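# "First We Move It on the Screen": Rhys Tomoana on the Packing Room at Walau

When I came to Walau, Rhys Tomoana was looking for a second chair. His desk is in the corner between the packing room and the office, and most people who pass it stop to ask him something. In the end he took a chair from the lunch room, and we talked for a little more than two hours, with many interruptions.

Walau packs small parts for teaching sets: blocks, cubes, pegs, lids, and cards that go in a box to schools and kindergartens. The work was done fully by hand until two years ago. Then the company put in an arm from Grastard at the end of the sorting table, and in April this year it decided to prepare two more. Tomoana began here as a packer and is now responsible for what the company calls the changeover. He does not like this word very much.

"It sounds like one day you turn a key," he told me. "It was months. Some mornings the arm worked and some mornings we put a cover on it and packed by hand, and the orders went out anyway."

I asked him what the arm does on a normal shift. He explained that it picks parts from a flat table and places them where a person can take them for the box. The person still checks the parts, closes the box and signs the card. Before, there were 6 people on the sorting table. Today there are 4, and the other two work with returns and with the arm itself.

"I want to be exact about this, because people write it wrong," he said. "No one was sent home from the sorting table. But also we did not hire when two people retired from the warehouse, and maybe in another time we would hire. So if you ask me did it cost jobs, I say it cost jobs that we never advertised. It is harder to see them."

The packers had different opinions about it in the beginning, and they still do. One woman, who asked me not to print her name, has worked at Walau longer than Tomoana. She told me that her wrists are better now and her days are longer. She meant that they feel longer. When she sorted by hand she could talk with the person across the table, and both of them kept the same speed without thinking. Now she keeps the speed of the machine, which does not wait when somebody tells a story.

Tomoana nodded when I repeated this to him. He had heard it before. After the first winter the team asked for a pause button on each side of the table that anyone can press without giving a reason, and the company agreed. For some weeks the button was pressed very often. Then it was pressed less. He has never put the numbers on the wall, although a manager from the Geddes site once asked him to.

"If I put up the numbers, it is not a pause button anymore," he said.

The part of the job that surprised him most was the time he spends away from the real table. New tasks are tried first in simulation, in a program the company rents from Sterkley. He had expected that engineers would do this in another building and send him the result. The engineers do write the control software, but they did not know the work. They did not know, for example, that a packer turns a block a little before she lets it go, so that the next hand can take it more easily. Nobody had ever written this down, as it was not in any instruction.

So now two packers sit with Tomoana in the afternoon and watch the simulated arm at its work. They are paid the same rate for this as for packing, a point that he had to discuss with the office more than once. The room in the program does not copy the packing room. It is a standard room that came with the software, with bright colors, and the packers call it the nursery. 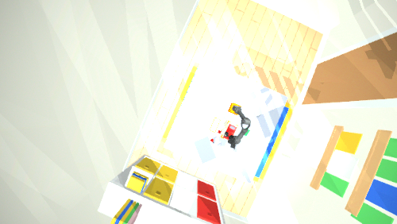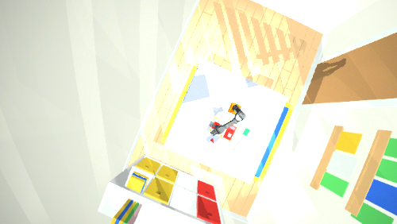
"At first they were laughing," Tomoana said. "They said, this is a cartoon, what can I tell you about a cartoon? Then one of them said, no, stop, it comes to the block from the wrong side. And after that you could not get them away from the screen."

Their remarks go in a notebook with a blue cover, and once a week he types them for the engineers. He showed me some pages. The notes are short. "Too high over the cube." "Why does it go back to the middle every time?" "I would take the green one first." Not every remark leads to a change. Tomoana makes sure that each one gets an answer, even when the answer is no, and he thinks this matters more to the team than the changes do.

Before a task comes to the real table, it must finish 100 runs on the screen without dropping a part. I asked if this number comes from a standard. He smiled and said that it came from a meeting where people were hungry. But it was written in the agreement with the staff, and he keeps to it. One task with thin lids has been waiting since spring and may never pass. The lids are still packed by hand, and two of the packers are very satisfied with that.

There are things the simulation cannot give him. The dust from the cardboard is missing, and so is the noise. The light in the real room changes when the loading door opens, and a part that was easy to find in the morning can be difficult in the afternoon. For this reason the first days with a new task are always slow, with one person standing beside the arm and no targets for the shift.

I wanted to know if he misses packing. He thought for some time before he answered.

"I miss to finish something," he said. "When you pack, the box is closed and it is gone, you did it. Now I have a list, and it has the same length in the evening." He still takes a place at the table when somebody is sick, and he admitted that he sometimes does this when it is not strictly necessary.

The next new task should start on 28th July, if the runs are completed by then. It concerns the mixed bags, where several kinds of parts go together, and it is the one the team has argued about the most. The packer with the better wrists has asked to be the person who stands beside the arm on the first day. Tomoana has put her name in the plan, in pencil, and he was going to confirm it with her after our talk, when he had brought back the chair.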